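**From the robotics club**

*Mon 12 August*

The summer group of our robotics club has now passed the middle of its program, and several members asked me to write some lines about it for those who could not join. I have coordinated the group together with Kane Quinlan, who teaches the evening class during the school year. I try to tell it in order.

In July we decided to enter the student category of the Fliklow challenge. The task this year is called "table work". Each team must teach a robot to do small jobs on a normal table, for example to pick up a tool, to put it in another place, or to open a box. The rules do not say how the robot must learn it. We chose to teach by demonstration. A student does the job by hand while wearing or holding a pair of grippers, the movement is recorded, and later the recordings are used for training.

This choice was discussed for two evenings. Jouko Tikkanen wanted to write the motions directly as code, and he made a good case for it. In the end the group voted for demonstrations because more students can take part in the work, also those who do not program yet. Jouko accepted the vote and is now the person who checks the recordings, so I think it ended well for everybody.

We work in the big hall at Avotholm, the one with the high glass wall and the upper floor with the railing. In other summers we were in the small room at Gerow, and there it was difficult to walk behind a chair without asking somebody to stand up. At Avotholm there is space for the tables and also a place to sit down between the turns.
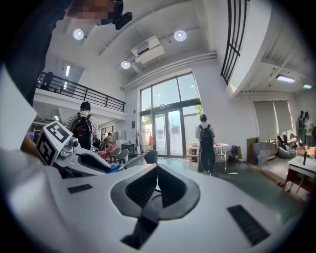
*One of the grippers in the hall at Avotholm. The cube with the black-and-white pattern is the marker.*

The marker cubes are a thing that new students ask about in every first session. The software finds the pattern in the video and calculates from it where the gripper is and how it is turned. If a hand or a sleeve covers the pattern for a long time, that part of the recording is not useful for us. We ask everyone to practice some minutes without recording first, to learn how to keep the wrist so that the cube stays free. It is tiring in the beginning. Please take breaks, and please change with your partner before your arm is hurting, not after.

Until last week we had 1534 recordings saved. This is a good number for a club of our size, but Jouko has warned me not to be too proud of it. Many of the early ones are too fast. A student who has used scissors all her life picks them up without thinking, and the movement is finished before the system has understood much of it. Now we say to the students: do it like you would show it to a small child. The newer recordings are slower and they are much better for training.

There are 43 students on the list this summer, compared with 48 last year. The number is a little smaller, but the attendance is more regular, and I prefer it this way. We have divided the students into pairs. One makes the demonstration and the other one writes the log, and then they change. The log is very simple. It has the name of the job, the start time, and a comment if something went wrong. "Dropped it" is a completely good comment. We do not delete the dropped ones, we only mark them.

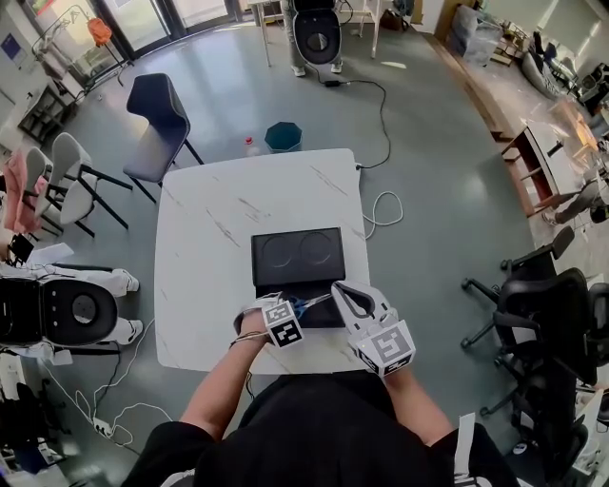
The jobs with scissors have been the most difficult for the students. Scissors have two rings, they open when you do not want it, and on a flat table there is not much to hold. Kane has suggested that the students try always the same grip, by one handle, and let the second gripper only help to keep the tool in place. After this advice the pairs became more equal in their results. We will keep the scissors on our list for the competition, even if the rules allow us to change it for something easier.

A few practical things for the coming weeks:

- The grippers are put back on the shelf after every session, also when you plan to continue the next morning.
- Look at the floor before you walk. There are cables, and we do not want that anybody falls or pulls a computer down.
- Bottles are fine in the hall, but keep them away from the table when you record.
- The robots are moved only when Kane or I am present. They are heavier than they look.
- Log sheets go into the folder with the name Pitkänen on it. It is an old folder and we have not found a new one.

The trial round of Fliklow will be held in 4 weeks. For this we need one team for the table and one for the computer side, and also two people who are willing to explain our method to the judges. The explanation is in English and takes ten minutes. Several students have told me that they are afraid of this part. I was also afraid the first time when I had to speak in a foreign language before a jury, and I can help you to prepare. We can practice it as many times as you want.

If you would like to be in one of the teams, write your name on the paper by the door or tell Kane. Parents who want to see the work are welcome in the last half hour of any session. Please come in quietly if a recording is going on.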